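件名: Re: [grip-ml] 卓上片付け課題、次の段階に進む件
差出人: Dumisani Fourie
宛先: ロボット部メーリングリスト

フーリエです。返信が遅くなりました。

先に書いておくと、私は「次の段階に進む」に賛成していません。反対というほど強くもないのですが、Grestbridgeの発表会に間に合わせるために進む、という順番には納得していません。理由を下に並べます。元のメールを引用しておきます。

> 卓上片付け班からの報告です。
> 手持ちグリッパーでの実演収録は順調で、現在50本になりました。
> 紫の布のテーブルで、小物をつかんで移すという内容です。
> Bronderさんのツール(soterブランチ)で学習を回したところ、
> 損失はきれいに下がっています。
> 1月の校内発表までに腕に載せて動かしたいので、
> 収録は今の本数で打ち切り、実機の調整に移りたいと思います。
> 異論があれば今週中にお願いします。
> サンプル画像を共有フォルダに入れました。
> (卓上班・Brennan組)

異論、あります。

**1. 「順調」の中身**

共有フォルダを開いてみました。まず目に留まったのがこれです。

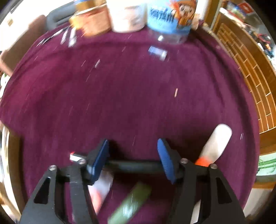

*共有フォルダより。布の上の小物とグリッパー、ブレあり*

小物が斜めの筋になって流れています。緑の細長いものがあるのはわかりますが、これが何なのか私には言えません。指先のパッドのほうは形が読めるのに、肝心のつかむ相手が読めない。人間の目で品名が言えない画像から、モデルが何を学ぶのでしょうか。

多少のブレは本番でも起きるから混ぜておけばよい、という意見が前に出ていたのは覚えています。それ自体は理解します。ただ、混ぜておくのと、どれだけ混ざっているか誰も把握していないのとは別の話です。ブレたフレームの割合を出した人はいますか。出していないなら「順調」とは書かないでほしいです。

それから、暗い色の布の上に黒いグリッパーという組み合わせも気になります。パッドが青いおかげで指先だけは追えますが、リンクのあたりは影と紛れやすいと思います。布を替えろとは言いません。別の布でも数本撮って比べてみては、という提案です。

**2. 損失が下がったという話**

損失は下がるものです。昨年度の班でも下がりました。そして実機は4回に1回もつかめませんでした。あのときの報告メールの文面が今回とよく似ているので、つい身構えてしまいます。

検証用に取り分けた実演が何本あるのか、元のメールには書かれていません。同じテーブル、同じ布、同じ小物で撮ったものを学習用と検証用に分けただけなら、数字がきれいなのは当たり前です。せめて、小物の種類か置き方を変えた回を検証専用に残してください。

**3. 課題の定義**

こちらのほうが根が深いと思っています。もう一つ、比較的はっきり見える画像がありました。段ボールの浅いトレーが手前左にあり、中に白い電源アダプターやペン、マーカーの類が入っています。布の上には緑のライターや黒いテープなどが残っていて、奥には容器が並んでいます。

で、正解は何ですか。

ライターはトレーに入れるのか、別にするのか。奥の瓶や容器は片付けの対象なのか、背景なのか。トレーの中で物が奥の側に寄っているのは意図なのか、たまたまなのか。撮った人の頭の中では決まっているのでしょうが、課題シートには「小物を片付ける」としか書いてありません。Soter杯の規定でも、対象物と置き先は事前に明記することになっていたはずです。

操作者によって基準が違えば、モデルはその中間の、誰の意図でもない動きを覚えます。発表会の客席から見ると「惜しい」動きに見えるので、かえって厄介です。

あと、画像の右端に白い手袋の手と黒い手持ちの機器が写り込んでいます。二人で同じ卓を使うのは構いませんが、相手の手が入るフレームをどう扱うのか、方針がありますか。腕に載せた本番で人の手は入りません。除くのか残すのか、どちらでもいいので決めて、READMEに一行書いてください。

参考に貼っておきます。

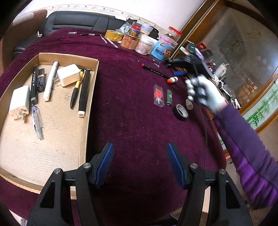
## 提案

進むな、とだけ言って終わるのも無責任なので、案を出します。

- 収録を最大11本追加する。置き方を変えた回とし、すべて検証専用にする。
- 課題シートに、対象の品名、置き先、触らない物を書く。半ページで足ります。
- 既存の実演から、ブレのひどい区間と他人の手が入る区間に印を付ける。消す必要はありません。
- 印を付けた分を抜いた場合と抜かない場合の2通りで学習し、同じ検証用データで比べる。

印付けは私も手伝います。火曜以外、と書きかけましたが、放課後ならだいたい空いています。soterブランチの前処理は触ったことがないので、そこだけ誰か教えてください。READMEの手順どおりにやると途中で設定ファイルが見つからないと言われます。私の環境だけの問題かもしれません。

これで1月に間に合わなければ、発表は収録の方法とデータの比較だけでよいと私は思っています。動かない腕を壇上に置いて「練習では動いたんですが」と説明する役は、去年やったのでもう遠慮します。

ちなみに、上の比較をやって差がまったく出なければ、私の心配は外れということで、引き下がって調整のほうに回ります。その場合も課題シートだけは書いてください。

卓上班の皆さん、まず検証用の本数を返信でもらえますか。

Dumisani Fourie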